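Pirngate Roster Export – read me first

Hello, and thanks for picking this up! Pirngate takes the staff list out of your Ostberg account and turns it into a plain spreadsheet, one row per person, so that whoever plans the shifts can work from it without needing a login of their own (which at Fustcombe used to mean a lot of shared passwords, I'm afraid).

What you get

The sample file has 136 rows and 31 columns. Names are made up, but the shift patterns follow the ones we use ourselves, odd Sunday splits and all.

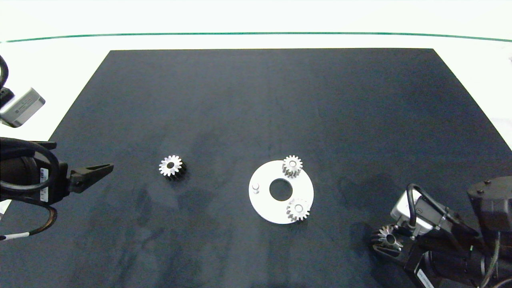
Santeri Räsänen wrote in that the leave column came out blank for anyone hired in August, and asked whether he should fill it in by hand. Please don't – run the export again with version 2 and the dates will come through, provided the person has a start date and a home site on their record.

Before you run it

Close the spreadsheet if you have it open. Set your site name in settings.txt, spelled just as it is in Ostberg, capitals and all. People who have left are skipped unless you change keep_leavers to yes, and then they go at the bottom of the list.
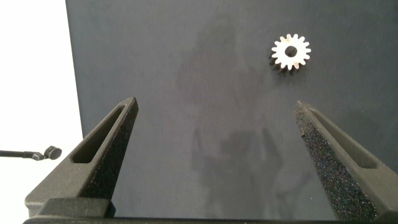
Small spur gear on a dark gray surface.

Known trouble

Names longer than 162 characters are cut short. Kinnunen time clocks send their own staff numbers, so match on email if you use those.

Last updated Wednesday, May 12, 2021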